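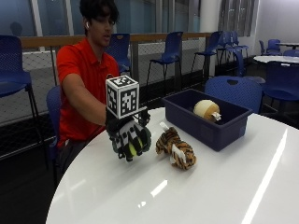 Harb Community Center Opens Toy Lending Room and Calls for Clean, Sorted Donations

HARB, Thu 11 April - The Harb Community Center today announced the opening of a toy lending room on the ground floor of its Prevar Street building. Families living in the Harb and Angate districts may borrow soft toys, balls, puzzles and outdoor games free of charge for up to three weeks at a time. The room is supported by a two-year grant from the Fenduvov Foundation.

The collection opens with roughly 2000 items. Most were given by households in the two districts during the winter donation drive. Others came from Angate Elementary School, which closed its after-school playroom last summer and passed its shelving and games to the Center.

"Parents have told us for a long time that toys are outgrown faster than they are worn out," said Rasha Hijazi, director of the Harb Community Center. "A lending room lets a family take home something different each month without having to buy it or find space to keep it. We are grateful to every household that gave to the collection."

Sorting and Storage

Every donated item passes across a sorting table before it reaches the shelves. Stuffed animals, plush toys and balls are handled first, as they make up the largest share of what the Center receives. Items are picked up one at a time, looked over for open seams and missing parts, and placed in open plastic bins according to type. Care tags are left on stuffed toys wherever possible so that washing instructions remain with the item.

Tennis balls and other small sports items are kept apart from soft toys and are lent in sets. Toys with button batteries are held back until the battery cover has been tested. Anything that cannot be lent is offered to the Center's repair table, which meets on the first Saturday of the month.

"We ask people to think about how a toy will be used by the next child," said Dexter Quiambao, who manages the collection. "A stuffed animal with a loose eye can usually be mended. A puzzle with a missing piece is much harder for us to place, and we would prefer that donors count the pieces at home."

Borrowing

Membership is open to any adult resident of Harb or Angate with proof of address. A household may have up to three bins' worth of items on loan at once, although the Center expects that most families will take less. Large outdoor games count as a full bin. There is no late fee. Members who lose or damage an item are asked to tell the desk, and replacement is requested only for games that were bought with grant funds.

Schools, home daycare providers and playgroups may apply for a group membership, which allows longer loans and advance booking of themed bins. The first themed bins cover wild animals, ball games, cooking and transportation. A total of 77 bins have been labeled for the opening, and further themes will be added after the Center has reviewed which ones are requested most often.

The lending room is open Tuesday through Friday in the afternoon and on Saturday morning. The entrance is at the side of the building, next to the bicycle racks. Step-free access is through the main lobby.

What to Donate

The Center is now accepting the following:

Stuffed animals and plush toys, washed and fully dry
Balls of all sizes, including tennis balls in good condition
Board games and puzzles, complete, with the box taped closed
Plastic bins without lids, in any color, free of cracks
Wooden blocks and train sets

The Center cannot accept car seats, bicycle helmets, toys with strong magnets, or electrical toys without a battery cover. Donations should be brought to the desk during opening hours and should not be left outside the building.

Elie Zein, program officer at the Fenduvov Foundation, said the grant reflects the foundation's interest in shared household goods. "The tool library in Angate showed us that residents will look after things they hold in common," Zein said. "Toys are a natural next step, and the Center had already done much of the planning when it came to us."

A first review of the program is planned for July, when the Center will publish the number of loans and members and consider whether to extend Saturday hours. Residents may send suggestions to the desk in writing until then.

About the Harb Community Center

The Harb Community Center provides meeting space, adult classes and family programs to residents of the Harb and Angate districts. It is governed by a board of local residents chaired by Arvo Oksanen.

Press Contact

Rawan Khasawneh, Communications Office
Harb Community Center, Prevar Street entrance
Interviews and visits to the lending room may be arranged through the Communications Office with two working days' notice.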